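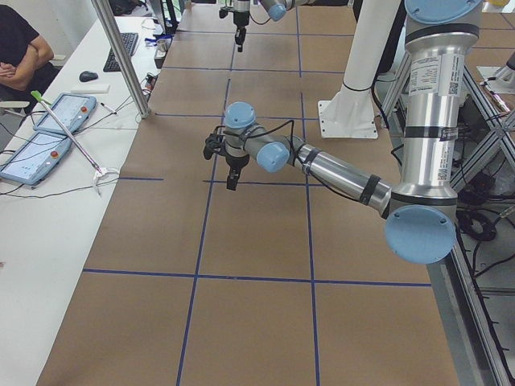 Long table, kraft paper, blue tape grid.

From: Daryna Tkachuk
To: galgate-benches
Subject: Re: paper covering and tape for the long table

On the November thread, Stasiv wrote:
> We are re-covering both benches at Dastance and would like to copy
> your grid. Three questions. Do you tape the paper down first or let
> the grid tape hold it? How do you keep the lines square over the
> whole length? And does the tape tear the paper when you move a line?

In order.

1. Paper first. Cut it 6 inches longer than the table, fold the extra under each end and tape it on the underside. Leave it overnight before marking anything. Kraft off a roll keeps its curl, and a line laid on day one will have a ripple beside it by day two.

2. Do not measure each cell from the previous one. The error adds up. Our first attempt was out by 11 mm at the far end. Snap the two long lines first, then mark every cross line from the same end with one tape measure, on both sides of the table. Lay the tape between the pairs of marks. Check the diagonals on the first cell and the last.

3. Yes, if it has been down for more than a few days. Pull it back low and slow, almost flat against itself. If the top layer of paper lifts anyway, put the new tape over the damage or change the sheet. Patches catch on things.

Use a dark tape. We tried a tan one from Tilirura and the lines could hardly be told from the paper under the ceiling lights. Dark blue reads well from either end.

The paper does not have to reach the exact edge of the table. Ours covers nearly the full width, and a narrow margin is easier to keep flat than a folded side.

Our roll is 71 m. I can send the supplier's part number off list.

Daryna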